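The **Cladgate cable fault** was a recurring failure in two-arm garment-folding cells operated at the Kiltmont site by Surach, a maker of small automation equipment. In the fault, one arm of a cell lost its gripper position signal while the gripper was closed on fabric, and the cell's controller treated the missing signal as an open gripper. The other arm then carried on with the next move, and the garment was dragged or stretched between the two. No injuries were recorded. The name comes from Cladgate, the motion software in which the error was first logged.

## Background

Surach set up its Kiltmont cells to fold shirts, tops and light trousers. Each cell has two arms mounted at the front of a walled white table. The arms take a garment from a pile or basket, flatten it on the tabletop, fold it in stages and move it to a stack. The wrist and gripper wiring runs outside the arm, in loops long enough to allow full travel of the elbow and wrist.

External wiring of this kind is common on light arms. It is easy to replace and keeps the joints small, but the cable bends with every move. The point of greatest bending depends on the task, so a cable that lasts well in one job may fail early in another.

In folding work the arms spend much of each cycle with the grippers low and close to the table, where one arm often holds the fabric while the other moves. This is known as the hold phase. Most fold sequences in Cladgate contain four hold phases per garment. 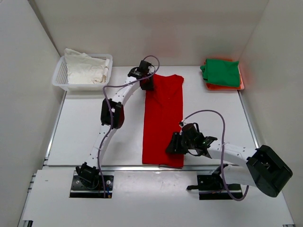

*Two-arm folding cell with a red garment on the table. Purple cables loop over both arms.*

## Description of the fault

The gripper on each arm reports its finger position to the controller over one pair of conductors in the external cable. When a conductor in this pair broke, contact was usually lost only when the cable was bent past a certain point, and returned when the arm straightened. The loss was often too short to trigger the general communication alarm.

Cladgate filled short gaps in the position signal with a default value. In the affected version the default was zero, the same value used for a fully open gripper. The sequence was as follows:

1. The holding arm closed on the garment and reached its hold position.
2. The position signal dropped out and the controller read the gripper as open.
3. The hold phase was marked as finished.
4. The second arm started its fold move while the first was still gripping the fabric.

The result depended on the garment. Loose knits stretched and sprang back, often with no visible damage. Woven fabrics with little give could tear at the shoulder or hem. In the worst cases the pull was strong enough to stall the second arm, which stopped on its torque limit and left the fabric under tension.

## Discovery

Early cases were put down to poor grip. A garment found out of place after a hold phase looked much the same whether it had slipped or had been pulled, and operators cleared the table and restarted the cycle. Restarting sent both arms to their home positions, which straightened the cable and restored the signal, so tests made after a stop found nothing wrong.

The fault was identified in May during a review of 444 stopped cycles. In 51 of them, the log showed a finger position of exactly zero between two readings from a closed gripper, a change faster than the fingers could make. All 51 came from cells whose cables had been routed with a tight bend at the elbow.

## Cause

A report by Tokarz, an outside testing firm, named two causes. The first was mechanical: the conductors were fatigued by repeated bending near the elbow clamp. The second was the default value in the software. The report treated the second as more serious – a broken conductor was to be expected at some stage in the life of any moving cable, and the controller should have stopped both arms when it occurred.

Tokarz also noted that the torque limit had been set for free motion. It gave little protection to fabric held between two arms, and was not intended to protect a hand caught in a taut garment.

## Safety concerns

The main hazard to people arose after a stall. An operator reaching in to free a garment could be working on fabric still under load from both sides. If the grip then released, the fabric could snap back, and an arm held against its limit could move a short distance. Opening the grippers from the control panel was not reliable, as the software already listed the affected gripper as open and in some states ignored the command.

The interim procedure issued at Kiltmont required operators to:

- press the stop button before reaching over the table
- cut motor power to both arms, supporting any arm that could drop
- open the fingers by hand, starting with the holding arm
- record the cell and the fold step before restarting

## Corrective action

The revised version of Cladgate was released on 31st January. It removed the default value. Any gap in the position signal during a hold phase now stops both arms, and the gripper state is shown as unknown until the fingers have been cycled. The open command is accepted in every state.

Cables were rerouted with a wider loop at the elbow, and the clamp was moved farther from the bend. Replacement is now set at 14 weeks of operation, regardless of test results. A flex test was added to the service routine – the arm is moved slowly through its full range with the gripper closed on a test block, and the position signal is checked for gaps.

The wider loops brought a smaller problem of their own. On some long garments a loop could touch the fabric during the final fold and shift a sleeve or hem. Surach dealt with this by changing the wrist angle in the affected sequences, which lengthened the fold cycle slightly.

## See also

- Cable fatigue
- Fail-safe design
- Loss-of-signal detection
- Two-arm manipulation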